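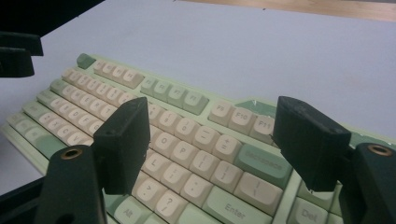
Oanh Tôn wrote in to ask whether a person who types mostly grocery lists needs a keyboard this serious, and to add that her own came free with a computer and has outlived two desks and a marriage.

Home Gallery Desks Keyboards Odds & Ends Contact

Search this site Go

The Mint One

I've been asked (by Oanh, chiefly, and by the person who shares my electric bill) to put the mint keyboard on the gallery page and get it over with. The build took most of June. It would have taken a weekend if I had ordered everything at once, from one place, after reading the measurements.

The case is a Venov, in a pale green the shop called Pistachio Milk. It's mint. I have had pistachio milk since, as research, and it was beige.

Caps are the Liser set, cream with sage accents, legends in gray. The Enter key says Enter, in case of doubt. Switches are Lopes, the quiet kind, and quiet is a word with a lot of room in it.

The right-hand end
Sage Backspace, sage Enter, with a cream Del past it for the things I regret one letter at a time. I use Backspace far more than any vowel, so it gets the good color.

The function row
Four cream, four sage, then cream again from F9. I can vouch for F5. The other sage ones, F6 through F8, are there so F5 has company. The legends on that stretch are faint enough that you need to know what you're after before you go looking, and I was told this is called "subtle."

Escape
Also sage, up in its corner. The set came with a spare Escape with a little mountain on it. The mountain is in a drawer.

The white tabletop
Smooth, white, and merciless about crumbs. I picked it because the keyboard looked gray on the old brown desk. The desk therefore cost more than the keyboard, and I've agreed not to count it as part of the keyboard.

What it came to
The keyboard was 363 dollars all in, counting shipping, a cap puller, and a second cap puller bought while the first was under the couch. I told the household a smaller number. The household can use a search engine.

On putting it together
61 of the switches went in on the first evening and I was insufferable about it. The next one bent a pin. I straightened it with tweezers, bent it the other way, straightened it again, and went to bed. In the morning I used one of the spares, of which Lopes sends 8, having apparently met their customers.

The stabilizers under the wide keys need a dab of grease. The instructions say "sparingly." My first go at Backspace sounded like someone eating oatmeal, so I wiped it all off and started over with the tip of a toothpick. Do the wide keys before the rest of the caps go on. I did them after, and then I did them after again.

On the sound
The people at Grelus, who sold me the switches, describe the sound as "creamy." It goes tok. On a folded dish towel it goes a softer tok. I've tried a mouse pad, a placemat and the towel, and the towel won, so there's a dish towel at my desk most nights now and one fewer in the kitchen.

On cleaning
Cream caps show everything. I pull the lot every couple of months and soak them in a bowl of lukewarm water with a drop of dish soap, then leave them overnight on (yes) another towel. Take a picture of the layout first. I was sure I knew where the bracket keys went, and I spent a whole morning closing things I meant to open.

On whether it's made me a better typist
I took one of those online tests before and after. I gained 7 words a minute, and lost them again the following week when I tried it without coffee.

A few of you have asked for the exact green. I don't have a paint code. I held the case up to a fan of sample cards at the hardware store until the man at the counter asked if he could help, and by then I felt he couldn't. The closest card was meant for bathrooms.

Oanh also wants it known that she can type perfectly well on hers and has never once had to grease it. Noted, and she's welcome to come over and try mine, provided she washes her hands.

We use cookies to remember your preferences. Accept Decline

Next in Keyboards: the beige one with the sticky space bar, as soon as I find it.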